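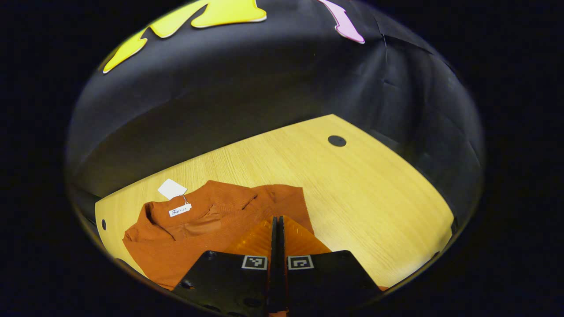
How Do You Teach a Robot to Fold a Shirt?

You have probably been told to fold your clothes. You may even have done it once or twice. It's a dull job, so people have been trying to hand it over to robots for years, and the robots have been surprisingly bad at it.

A mug is easy. A mug has the same shape every time you meet it. A shirt has a new shape every time you drop it, and a robot that learned all about yesterday's heap is baffled by today's.

Showing, not telling

At the Stiltside lab in Vutthorpe, Charmaine Shabalala and her team gave up on writing rules for shirts. Their rule book had reached 97 pages and still hadn't gotten as far as sleeves.

Now they teach by showing. A person holds a gripper, a tool with two fingers that open and close, and uses it to fold the clothes. A camera on the tool records everything from the gripper's point of view. Later, a computer program studies the recordings and looks for a pattern: when the cloth looks like this, the fingers go there.

The black-and-white squares on the gripper look a bit like tiny crossword puzzles. They are markers. A computer can spot them easily, and they help it work out how far apart the fingers are.

Why the bendy fins?

Hard metal fingers are good at grabbing and terrible at being gentle. Ribbed, bendy fins curl a little around whatever they squeeze – handy for cloth, and for the people who have to pay for the cloth.

Did it work?

Sort of! The team's program is called Karam. First it learned from 389 folds and did fairly well with towels. Shirts it mostly pushed around, like a kid with a plate of peas. With 800 folds to learn from, it could fold a shirt it had already met.

Then Mbali Mokoena gave it a shirt it had never met. Karam folded one sleeve very neatly, let go, and folded the same sleeve again. It went on doing this until she switched it off.

"It was a lovely sleeve," she said.

The team's next job is to record more kinds of clothes, in messier heaps. Socks are planned for January. Karam has not been told.

Words to know

Gripper: the part of a robot that does the holding.
Marker: a pattern that a computer can find quickly in a picture.
Data: information you collect so you can learn from it. In this case, laundry.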